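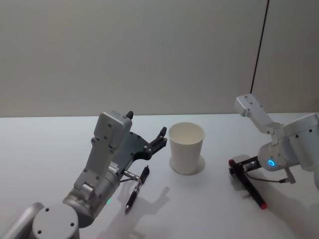 A paper cup and a ballpoint pen on a white tabletop.

Call for participants: Desk Things, August sessions at Gandmont

Where do you put a pen when you're done with it? In a cup, next to the cup, behind your ear, under a pile of mail? We're a small team at Woller that designs desks and desk storage, and we love this question more than is probably reasonable. In August we're inviting 15 people to come and clear desks with us, and we'd be very happy if you were one of them.

What you'll do
You'll sit at a plain white table with ordinary desk stuff on it: pens, paper cups, sticky notes, binder clips, charging cables, envelopes. We'll ask you to put things away the way you would at home or at work, first with nothing but a cup to sort into, then with a few trays and holders from our new Flovar line. Over the session you'll handle roughly 100 small items, a handful at a time. Then we sit down and talk about it. Which things went together? What did you leave out because you'd want it again in a minute? What annoyed you? (We really want to hear what annoyed you!)

There is no right way to do any of it. Messy people are as welcome as tidy ones, and last spring some of our best ideas came from a person who put everything in one pile and could find any of it in seconds.

Who we're looking for
Adults 18 and over who use a desk, counter or kitchen table for paperwork, homework, crafts or a job, at least a few times a week. We'd especially like to hear from left-handed people, people who share a desk, and people with stiff or sore hands who find small things like pens and clips hard to pick up. No design background needed. If you work for a furniture or office supply company, please sit this one out.

Time, place and pay
One visit of two hours, morning or late afternoon, your choice. Sessions are in the Gandmont building, second floor, with an elevator and free parking behind. You'll get $40 at the end of your visit, plus coffee, tea and very decent cookies.

We take written notes on what you tell us. Your name stays off them, and you can stop whenever you like and still be paid.

How to sign up
Fill in the short form at the Valtonen front desk, on the ground floor of the same building, or ask them to mail you one. Tell us which hand you write with, what kind of surface you work at, and what's on it right now. One or two lines is fine, but if you get carried away describing your pen situation, please go ahead. We read every form and reply to everyone, including people we can't fit in this time.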